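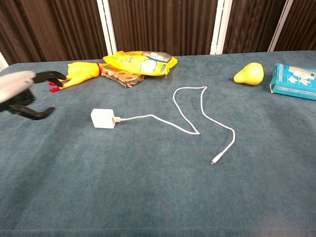

Progress report to the Grajales fund, second half of the grant
Prepared by Gilberto Muñoz, Fletaswood lost property room

Sorting of unclaimed items continues. We logged 219 items since July and returned 88 of them to their owners. The rest are tagged and shelved, or still waiting on the table.

Small mixed items take the most time. Toys, snack packages, plastic bags and charging cables come in together and have to be separated before they can be entered. Chargers now get their own tag, with the cable and adapter kept as one item. Food is logged and thrown out after two days. Rubber toys are wiped down and kept with the children's things.

Spending to date is $3,206, mostly shelving and bins from Omach. The second set of bins arrived with the wrong lids – Omach is replacing them at no charge.

Still open: the shelf labels, and a pickup date with Clunari for items past the holding period. We expect to have both settled before the next report.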